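Juletti back catalog: notes on the transfers and the reissue order

I spent most of April working through the Juletti reissues in the order they were released, with the original pressings next to them where I could borrow one. These are my listening notes, cleaned up a little. If you only want to know which one to buy, it's the second album, on vinyl, and you can skip to the last section.

The series covers 5 records: three studio albums, a dub companion to the first, and a singles collection. Söderlund handled the label side. The mastering is credited to Stellan Wikström on everything except the singles, where the sleeve lists Teodor Solheim.

Source tapes

The notes in the booklet say the first two albums come from the quarter-inch masters. I believe it. Tape hiss is steady through the fades, there is no ticking in the quiet passages, and the bass on side one goes lower than on my old copy, with a clean note where there used to be a thud. The level is also sensible. I matched the two versions by ear on the snare and had to turn the reissue down only slightly.

The third album is a different case. The booklet says "best available source," which usually means a safety copy or a disc. On headphones the left channel drops out for a moment in the second verse of the opening track, and the same dropout is on the old CD. So it is at least the same tape the CD was made from. The top end has been lifted to make up for the dullness, and the hi-hat gets splashy as a result. Turn the treble down a notch and it's fine.

The dub companion

This was the one I was waiting for. It was pressed once, in a run of 1,137 if the Jukach discography is correct, and the copies I've heard were all off-center on side two. The organ wobbled in pitch on every revolution. The new cut is centered, and the organ holds still.

Two mixes run longer than before. The first version of "Zirkdale Rockers" now carries on past the old fade into another pass of the rhythm with the drums alone and a long spring reverb on the rim shots. The other extended mix adds very little: a few bars of guitar, then the tape stops.

Borghild Sæther wrote to me after my last post to say that the echo on these mixes sounds like a tape unit with a worn head. I had put it down to the mixing desk. After listening again I think she has it right, as each repeat loses treble faster than the desk alone would explain, and there's a small flutter on the third and fourth repeats.
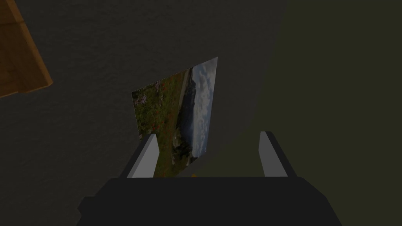
The singles collection

Solheim's mastering is louder than Wikström's and I like it less. The sides were cut for sound systems in the first place, so there is an argument for it, but the limiter is working hard on the vocal cuts and you can hear the backing singers duck each time the kick drum lands. The instrumental B-sides come through better.

Sequencing is by catalog number, A-side then B-side. That puts each vocal directly before its version, and over a double LP it gets heavy. I ended up making a playlist with all the vocals first. The two duets with Maj-Britt Engebretsen are the best things here, and the second has not been on any LP before. It runs under 3 minutes and has the cleanest sound in the set, probably from an unplayed 45.

One error to note: the label on side three swaps the titles of the last two tracks. The sleeve has them in the correct order. The download files follow the label, so rename them if you care about that.

Pressing quality

My copies were flat apart from the third album, which has a slight dish warp that my arm tracks without trouble. Surface noise is low after one wet clean. The dub record had a paper scuff across the first track out of the sleeve, visible but silent. The inner sleeves are plain card, and I swapped them for lined ones before filing anything.

Booklets

Thilini Samarakoon's essay is split over the three studio albums. She is good on who played what, and she gives the session order, which differs from the release order. The rhythm tracks for album two were finished before the debut came out, which explains why the drum sound on the two is so close. The type is small and printed gray on brown.

What to buy

Second album first, on vinyl. Then the dub companion, same format. For the third album the old CD is close enough if you already own it. The singles I would get as a download, with the volume turned down and the two file names fixed.

I have the Zirkdale compilation coming on Saturday and will compare its version of the first duet against this one.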